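# À Belitville, des bras robotisés apprennent à ranger les verres

L'atelier de Brendholm installé à Belitville a franchi lundi le seuil des 2 000 démonstrations enregistrées pour son programme de manipulation d'objets du quotidien. L'entreprise, qui travaille depuis avril sur l'apprentissage par imitation, veut constituer une base d'exemples assez variée pour qu'un même modèle puisse ranger de la vaisselle, la sortir d'un support et la poser sur une table sans avoir été programmé geste par geste.

Le principe est connu dans le métier. Un opérateur guide les bras à distance, mouvement après mouvement, pendant que le système enregistre les positions des articulations, l'ouverture des pinces et les images des caméras. Chaque essai forme un épisode. Une fois trié et annoté, l'épisode rejoint le jeu de données qui sert à entraîner le modèle.

« On nous demande souvent pourquoi nous ne faisons pas tout en simulation », explique Inmaculada Miranda, responsable de la collecte. « Nous en faisons, mais un verre à pied accroché par la base se comporte mal dans un simulateur. Il pivote, il se coince, il glisse d'un millimètre au mauvais moment. Ces petits accidents, nous les voulons dans les données. »

La série en cours porte sur les verres à pied et leur support métallique. L'opérateur doit saisir un verre, l'engager à l'envers entre les tiges du support et le lâcher sans faire basculer l'ensemble. L'exercice inverse est enregistré aussi : décrocher le verre, le retourner, le poser debout. La consigne impose de changer la position de départ du support à chaque reprise, et d'alterner le bras qui effectue la prise.

L'atelier a retenu des verres en plastique pour toute la durée de la campagne. Leur légèreté complique la tâche, car une pince qui se referme un peu de travers suffit à les chasser. Les opérateurs disposent en revanche d'une plus grande liberté pour tenter des approches difficiles, et les séances ne sont pas interrompues à chaque chute. 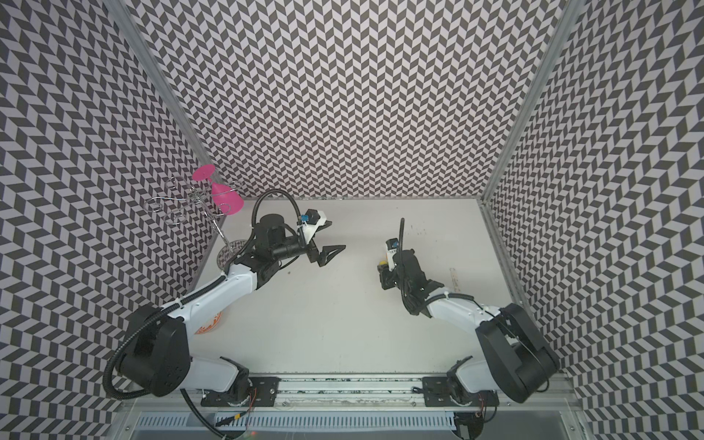

Une séance dure 79 minutes, réglage compris. Les premières sont consacrées à la vérification des caméras de poignet, dont l'orientation doit rester identique d'un jour à l'autre. Un décalage, même faible, rend les épisodes difficiles à mélanger avec les précédents. L'équipe a perdu une journée de travail au printemps pour cette raison : une fixation mal serrée avait tourné en cours de matinée et le défaut n'a été repéré que le soir, à la relecture.

Depuis, un épisode de contrôle est enregistré au début et à la fin de chaque séance. L'opérateur amène les deux pinces à une position de référence, puis les images sont comparées à celles de la veille. Si l'écart dépasse la tolérance, la séance est mise de côté jusqu'à vérification.

Le tri représente une part importante du travail. Sur l'ensemble des enregistrements, 350 épisodes ont été écartés de l'entraînement principal, pour des motifs allant de l'image figée à l'hésitation trop longue de l'opérateur. Ils ne sont pas effacés. Une partie est conservée dans un lot distinct, réservé aux échecs et aux reprises, que l'équipe compte utiliser pour apprendre au système à reconnaître une prise ratée et à recommencer.

« Au début, nous jetions tout ce qui n'était pas propre », raconte Inmaculada Miranda. « Le modèle ne savait alors rien faire d'autre que réussir du premier coup. Dès que le verre bougeait, il continuait son geste dans le vide. Maintenant nous gardons les corrections, à condition qu'elles soient nettes. »

La formation des opérateurs a été revue dans le même esprit. Les nouveaux venus passent deux jours à manipuler sans enregistrer, avec des objets simples, avant d'aborder les pièces qui demandent une orientation précise. On leur apprend surtout à garder un rythme régulier et à éviter les arrêts en plein mouvement, que le modèle reproduit fidèlement. Certains gestes restent affaire de goût : faut-il approcher le pied du verre par le côté ou par le dessus ? L'atelier a choisi de ne pas trancher et d'enregistrer les deux méthodes, avec une étiquette différente.

L'annotation est confiée à la société Mirzaei, établie à Coltitz. Ses équipes découpent chaque épisode en étapes — approche, saisie, transport, accrochage, retrait — et rédigent une courte instruction en langage courant. Les formulations varient volontairement, afin que le système ne dépende pas d'une phrase unique. Les désaccords entre annotateurs sont renvoyés à Belitville, où ils sont tranchés en fin de semaine. Le cas le plus fréquent concerne la limite entre le transport et l'accrochage, quand le pied du verre touche déjà la tige sans y être engagé.

Les premiers essais en autonomie ont commencé sur un poste séparé. Brendholm ne communique pas de taux de réussite et indique seulement que le décrochage est mieux maîtrisé que l'accrochage. Ce dernier exige d'aligner le pied du verre avec un passage étroit, souvent masqué par la pince elle-même sur les vues de poignet. L'équipe étudie l'ajout d'un point de vue supplémentaire, ce qui obligerait à reprendre une partie de la collecte.

Une autre question reste ouverte, celle des objets transparents. Les verres teintés se détachent assez bien à l'image, mais les modèles incolores posent davantage de difficultés, en particulier sous un éclairage direct. Des essais avec une lumière plus diffuse sont prévus avant d'élargir la série.

La suite du programme prévoit des tasses, puis des couverts à répartir dans un bac. Un accord est en discussion avec Mirzaei pour prolonger l'annotation au-delà de la campagne actuelle. Brendholm envisage également d'ouvrir une partie des enregistrements à des laboratoires universitaires, sous une licence qui n'est pas encore arrêtée.

À Belitville, les séances se poursuivent du lundi au vendredi. Le changement d'objets est attendu une fois la série des verres relue en entier.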